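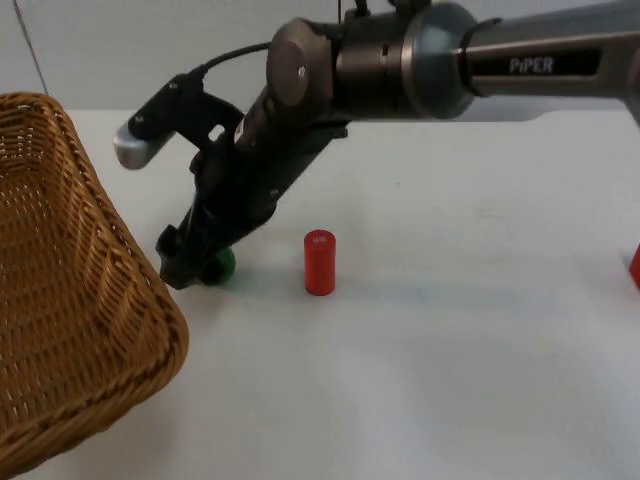

인쇄하기 | 이메일로 보내기

미스트컴(Mistcombe) 소분 작업장에 다녀왔어요. 완구 부품이랑 교구를 골라 담아서 학교로 보내는 바코니스(Varkonness)의 작업장인데, 지난 2월부터 분류대 일부를 로봇팔한테 맡기고 있다는 얘기를 듣고 계속 궁금했거든요. 직원이 69명이나 되는 곳이라 꽤 시끌벅적할 줄 알았는데 시험 작업대 쪽은 의외로 조용하더라고요. 하얀 탁자에 라탄 느낌 나는 갈색 바구니 하나, 초록색 작은 공, 빨간 원통. 옆면에 PiPER라고 적힌 회색 팔이 그 공 바로 위까지 손가락을 내리고 있는데, 저도 모르게 숨을 참고 봤어요(옆에 있던 분이 웃으셨습니다). 이렇게 단순한 물건으로 먼저 동작을 맞춰 보고, 괜찮다 싶으면 진짜 부품 라인으로 넘긴대요.

분류 라인을 맡고 있는 안네슈카 오라베츠(Anežka Oravec) 씨는 이 작업장에서만 일한 지 꽤 됐는데, 예전에는 하루 종일 서서 같은 손동작만 했다고 해요. 많은 날은 한 조에서 4000개까지 집어 담았다니까 저 같으면 점심 전에 도망갔을 것 같아요. 지금은 로봇이 집는 순서를 정해 주고, 잘못 담긴 게 있으면 빼내고, 새 부품이 들어오면 어떻게 잡아야 하는지 시범을 보이는 일이 하루의 절반을 넘는답니다. "저녁에 손목에 붙이던 파스를 요즘은 안 사요. 대신 눈이 피곤해요." 화면을 오래 봐야 해서 그렇대요. 그래서 쉬는 시간을 더 잘게 나눠 달라고 회사에 요청해 둔 상태고요.

다 좋아하는 분위기냐 하면 그건 또 아니에요. 포장 쪽에서 일하는 드윈웬 휴스(Dwynwen Hughes) 씨는 솔직히 처음 설명회 때 기분이 나빴다고 하셨어요. 설비 얘기만 한참 하고 사람 얘기는 맨 뒤에 몇 마디였다고요. 회사는 올해 안에 분류 인원을 줄이지 않겠다고 했고, 실제로 분류에서 빠진 네 분은 검수와 출고로 자리를 옮겼습니다. 그런데 출고 쪽은 근무 시작이 더 일러서, 아이 등교를 챙겨야 하는 분은 지금도 시간표 때문에 고생 중이래요. 이런 건 기계를 들여놓기 전에 먼저 물어봤어야 하는 거 아닌가, 듣는 저도 좀 그랬어요. 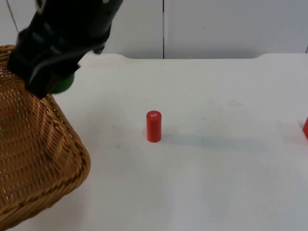 읽는 시간 4분

제가 제일 오래 구경한 건 바구니에 담는 동작이에요. 초록색 물건을 검은 손가락으로 꽉 감싸서 바구니 안쪽 위에 들고 있는 모습인데, 테두리하고 정말 가깝습니다. 현장에서도 이 테두리 얘기를 많이 하더라고요. 사람은 바구니가 조금 비뚤어져 있어도 그냥 넣잖아요. 로봇 쪽은 바구니 놓는 자리를 다들 신경 써서 맞춰야 하니까, 처음 몇 주는 오히려 일이 늘어난 기분이었다고 해요. 설비 담당 센틸 남부디리(Senthil Namboodiri) 씨도 그 말에는 고개를 끄덕이면서, 자리 맞추는 요령은 거의 다 분류조 분들한테 배웠다고 하셨고요.

교육은 근무 시간 안에 합니다. 이것도 처음에는 퇴근 후로 잡혀 있었는데 직원들이 반대해서 바뀌었대요. 지금까지 54명이 기본 과정을 들었고, 정지 버튼 쓰는 법이랑 잡는 위치 다시 지정하는 법까지 배운다고 합니다. 저도 살짝 해 보고 싶었는데 교육 안 받은 사람은 안 된다고 딱 잘라 거절당했어요. 맞는 말씀이죠, 뭐!

다음 차례는 크랩트리(Crabtree) 작업장이에요. 거기는 공간이 더 좁아서 작업대를 어디에 둘지가 아직 안 정해졌고, 운영을 맡은 브렌다 모트럼(Brenda Mottram) 씨는 이번에는 근무표부터 직원들과 짜고 나서 설비를 들이겠다고 하셨습니다. 미스트컴 분들이 그 회의에 같이 가신다니까 저도 갈 수 있으면 따라가서 또 적어 볼게요.

2025-07-26

인쇄하기 | 이메일로 보내기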